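Notebook, August. Slow import job at Balgate

Started again at 10 in the morning with the import job. Yesterday I wrote that the database is the slow part. I now think this was wrong, so I leave the old note but please do not trust it.

I ran the profiler on the small input file (1326 records). Most of the time goes into one function that parses dates. It is called for every field, also for fields which can never hold a date. I did not expect this, the function looks very innocent.

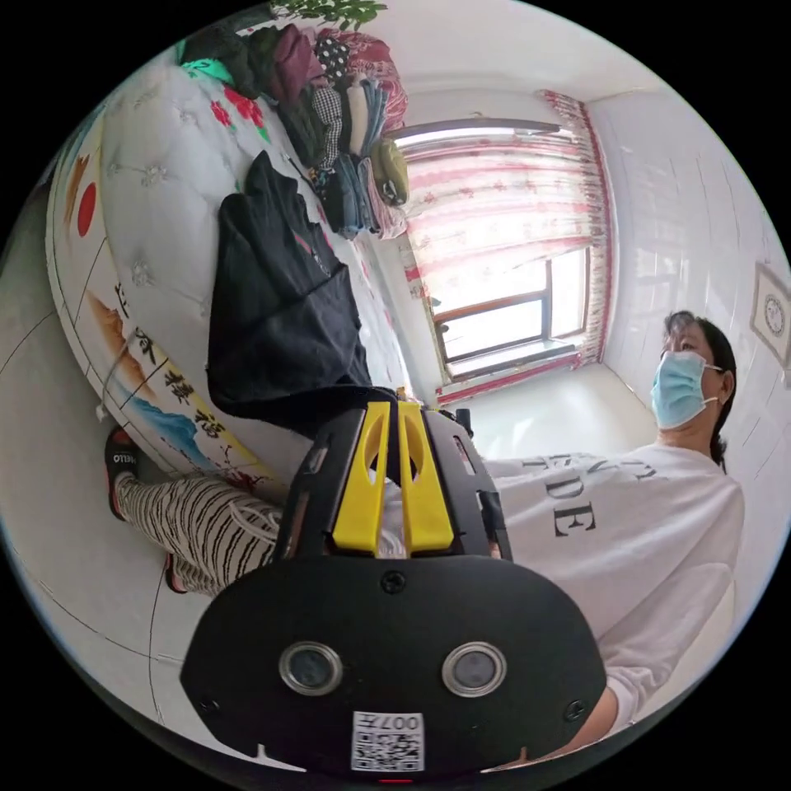 First try was a cache in front of the parser. With the cache the run went from 60 seconds to 13. I am happy with it, but I want to understand the memory before I merge. The cache has no limit now, and the full file from Zirnmont has many different values. For the test records I need labels that repeat and labels that are unique, so I made short codes of three digits and one letter, in the style of 007H on the white sticker. They are easy to find in the log. Remember to put the generator script in the repository, it is still only on my machine.

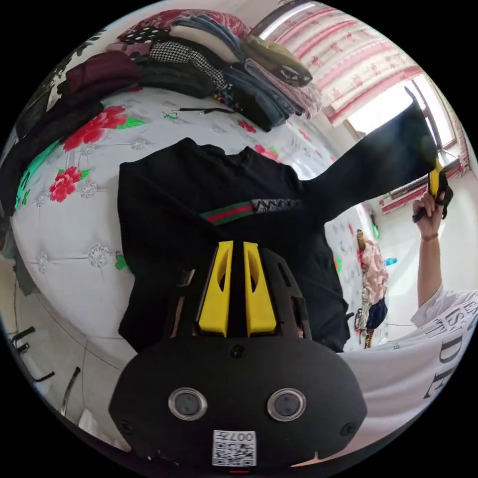
Oyewole

After lunch I set a limit on the cache and measured again. The time is the same, so the limit can stay. Then I looked at the type check before the parser. If the column is known to be text, we skip the parser completely. It needs a change in the Brosham config format, one new key per column. I prefer to discuss this with the others first because old configs must still load.

One mistake to write down: my second measurement was with debug logging on. I threw these numbers away and repeated everything.
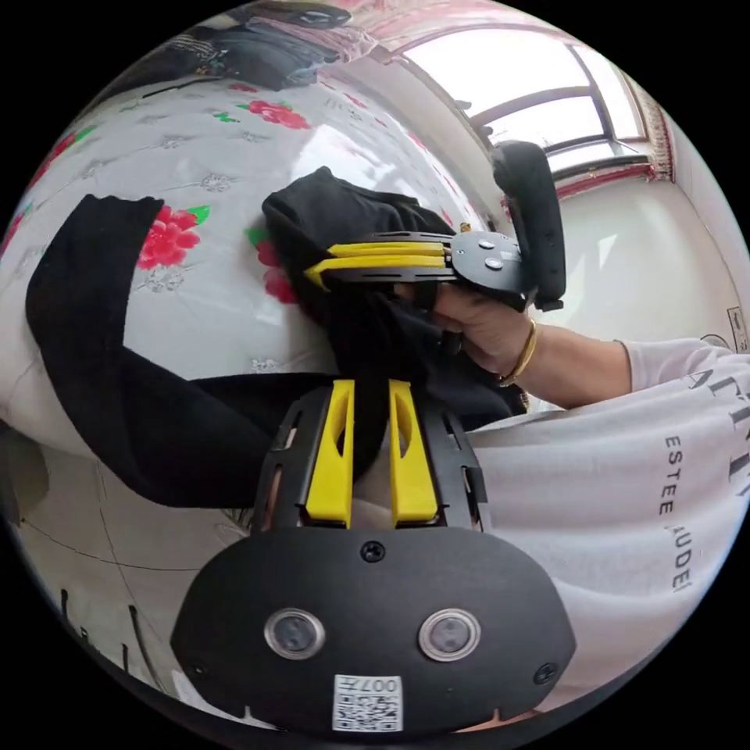
2 min read

Still open: the unit test for empty dates fails when the cache is on. An empty string and a missing value get the same key, and the second one comes back with the wrong type. I think the key must include the type of the input. Did not try it yet.

Next: fix the key, run the full file overnight, and compare the output with the old version line by line. The branch is pushed, but please do not merge it.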